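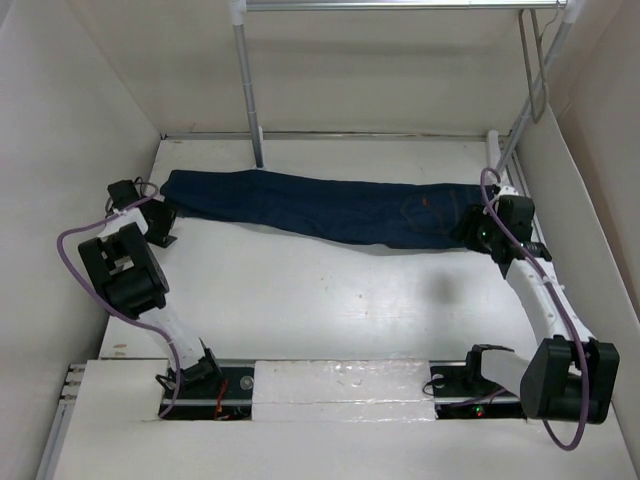 Okay, good morning, and thanks for coming to a talk on folding pants at nine o'clock on a Monday! Jeans are my favorite thing to teach with, and I'll spend most of my time on them. Start with them flat and straight, waistband to the right and legs to the left, the way the dark pair is lying. Look at the legs, where the denim is a bit bunched. That's the spot to smooth before you make a single fold, because whatever you leave in there gets pressed in and comes back at you as a crease across the shin. And look for the back pocket with the orange-brown stitching – I use that pocket as my landmark for everything that follows.

(Hold up my own pair. Wait for people in the back.)

First fold: one leg over the other, long ways, back pockets facing out. Run your palm from the waist down to the hem. Palm, please, and slow. Torunn Halvorsen taught me this when we both worked the floor at Lema, and she could tell from across the store if I had used my fingertips.

Second: tuck in the little triangle at the crotch. People skip this one all the time! Ask who has a stack at home that leans to one side. (Hands go up, they always do.) It leans on account of the triangle.

Third: hem up to just under the waistband. Then in half again, or in thirds if your shelf is shallow. Do it twice, second time without talking.

Story here if we're on time – the inventory weekend at Lema, over 2,000 pairs, four of us, and Ivars Sproģis singing the whole way through. By Sunday night I loved denim more than when I started. Keep it short, I tend to run on.

Now everybody try. Pairs are on the side tables, grab any size. 19 minutes, music on. Walk around. Things to look for:

Waistbands that don't line up. Have them start over from flat, it's quicker than fixing it.
Stiff new denim. Give it a good shake first and let it drop.
Stretch denim. Fold looser, and don't pull on it!

Questions I usually get: hanging or folding? Both are fine, I fold mine. Rolling for a suitcase? Yes, from the waist end, nice and tight.

After the break, sweaters. Bring the blue bin up front before people sit back down.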